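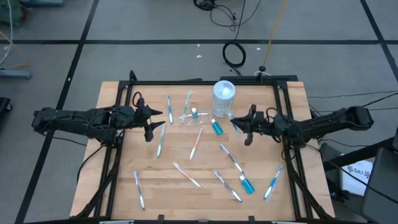 CAMAU, February. Brusance has paused two-arm packing trials on its Jedadell system after a fault in the grip release software. During a run of 176 picks of packaged toothbrushes, the grippers failed to open on command 17 times. No one was hurt. The company has withdrawn the software version concerned and notified its 5 trial customers in writing.

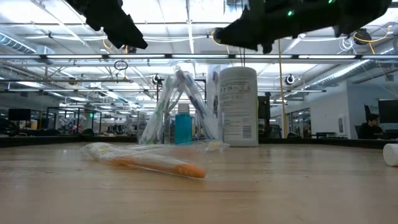

Nestor Calimlim said the customers should have been told sooner, and asked that the fault log be released in full. Brusance will publish the log within 32 days. Trials remain suspended until an outside safety review by Prothero is complete.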